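Last updated: August
Reading time: 3 min
Filed under: List Archive > Sorting, Storage & Small Parts

Subject: Re: Grandfather's button tins, where do I even start?

Hello Nabil, and hello to everyone who has been quiet over the summer,

Nabil Semaan wrote:
> I have inherited my grandfather's tailoring stock from the shop in
> Abu Hammour. Mostly buttons, more than 2000 of them, in old
> biscuit tins, with hooks and eyes mixed in and a fair amount of
> chalk dust over everything. My aunt wants them kept together. I
> would like to be able to find a set of four when I need one. Do
> people sort by color, size or material? And is it all right to
> wash them?

What a lovely thing to be handed, and what a headache! I went through the same business with my mother-in-law's collection, and it took me most of a winter, so please be kind to yourself about the pace.

My vote is for material first. I know the color people on this list will write in, and I do love a jar of blues on a windowsill as much as anybody, but color drove me up the wall. Half of mine were some sort of brown, and what looked brown under the kitchen light was plainly green by the window the next morning. Shell, horn, glass, metal and plastic you can mostly tell by touch (shell stays cool against your lip for longer than plastic does), and once you've done that, the washing question nearly answers itself.
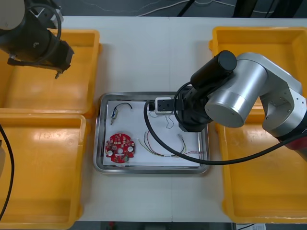 Shell and glass can have a quick dip in lukewarm water with a drop of dish soap, then straight onto a towel. Please don't soak horn. I did, overnight, and a very nice set of coat buttons came out cloudy and a bit curled, and they have never forgiven me. Metal ones I only wipe with a dry cloth, and anything with fabric on it gets a soft brush and that's all. The chalk should come off most of them with the brush anyway, so I'd try that before you fill the sink.

After material I go by size, and I don't bother with a gauge. I punched holes in a piece of cereal box and I drop the buttons through it while the radio is on. Matching sets come last. Thread them on a bit of cotton the minute you find them, even if you only have three, or you will be hunting for them all over again in a week. Ask me how I know!

For keeping them, I use the flat Birex boxes with the lift-out dividers, 2 to a shelf. I tried the Brurkorel drawers before that and they were handsome, but the small shirt buttons worked their way under the partitions every time I pulled one open. Somebody here swore by Vastus tubes a while back, and perhaps they'd like to speak up, as I've never had any in my hands.

About your aunt, I'd keep the tins. Put the sorted boxes in one cupboard and stand the tins on top, and if any have his handwriting on the lid, jot down what came out of which before you mix them. I didn't, and I'm still sorry. There was a card in one of ours that just said "614, gray suit, Tuesday" and I would give a good deal to know which buttons it belonged with.

One more thing and then I'll let you go. If you turn up any cards with 1862 printed on the back, could you tell me what color the border is? I have a single one with a dark red border and have been looking for its brothers for years. I don't want to buy them off you, I'd just like to know they exist.

Write back when you've opened the first tin, and do tell us what was at the bottom. Mine had a thimble and a bus ticket.

Warmest wishes from a rather dusty sewing room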